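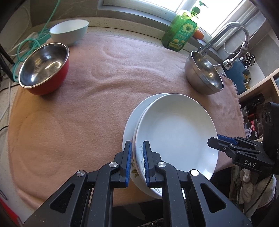 Week 4 handout: Heat, and where it goes in your kitchen

Hi everyone. These are my notes from Monday, typed up and tidied a bit, with the parts I rushed through at the end filled in. If you missed class, read the whole thing. If you were there, skip to the section on radiation, where I drew that terrible sketch on the board and then erased it too fast.

A quick reminder that this is a course for people who cook and want to know why things happen. There's no math on the quiz beyond what's on this sheet.

1. Heat and temperature are two different things

I keep coming back to this one! Temperature tells you how hot something is. Heat is energy on the move, going from the hotter thing to the cooler thing. A spark from a sparkler is extremely hot but carries so little energy that it barely bothers your hand. A big pot of warm soup is far cooler than the spark and holds enough energy to keep a whole kitchen cozy for a while.

So when a recipe says "heat the oil to 381 degrees" (the doughnut recipe from the Bajpai cookbook does say this, I checked it twice), it's giving you a temperature. How long you wait depends on how much oil there is, what the pot is made of, and how strong your burner is.

2. Conduction

Conduction is heat traveling through stuff that's touching. Pan to egg, spoon to fingers. Metals are good at it, and some are better than others:

Copper - very good, expensive, fussy
Aluminum - good, cheap, light
Cast iron - slower than people think, but heavy, so it stores a lot
Stainless steel - slow compared with all of the above
Glass and ceramic - slower still

The slow ones aren't bad pans. You just have to know what you're holding. A thin stainless skillet over a small flame gets a hot spot in the middle, and your pancake will show you exactly where it is.

Somebody asked why a metal bowl on the counter feels colder than a wooden board next to it, when both have been sitting there all night. Good question, and it comes up every year. They're at the same temperature. The bowl pulls heat out of your hand faster, and your skin reports that as "cold." Even stainless steel is miles ahead of wood. A folded towel does the reverse of the bowl: lots of trapped air, very little heat getting through, which is why a dry one works as a pot holder and a damp one will burn you.

3. Convection

Convection is heat carried along by a moving fluid, and air counts as a fluid. Water at the bottom of the pot warms up, gets lighter, rises, and cooler water sinks to take its place. A convection oven adds a fan and speeds up the same business. My usual rule is to drop the oven temperature by 20 degrees Fahrenheit and start checking early. 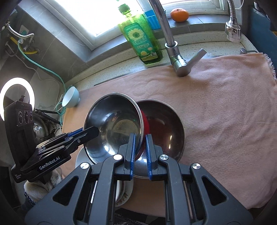 Radiation is the third way heat gets around, and it needs no contact and no air. Your broiler does it, and so does the toaster. Shiny surfaces bounce a lot of this heat away and dark, dull ones soak it up, so cookies on a dark sheet brown faster on the bottom. You can get a feel for it with visible light: a stainless steel bowl tipped up on its edge has an inside like a mirror, throwing back the light and the shapes around it, and a plain white plate won't give you a picture like that. Careful, though - looking shiny and being shiny to infrared aren't always the same, and glass is the classic troublemaker.

4. Try this at home before next class

Put 500 milliliters of cold tap water in a metal bowl and the same amount in a thick ceramic one. Add 200 grams of ice to each, stir once, and set them side by side on a table. Come back in 20 minutes and look at the ice and the outside of each bowl. Write down what you see, and your best guess at the reason. Messy notes are fine!

Reading: chapter 3 in the course packet, up to the part about pressure cookers. Bring your questions on Monday, and a spoon.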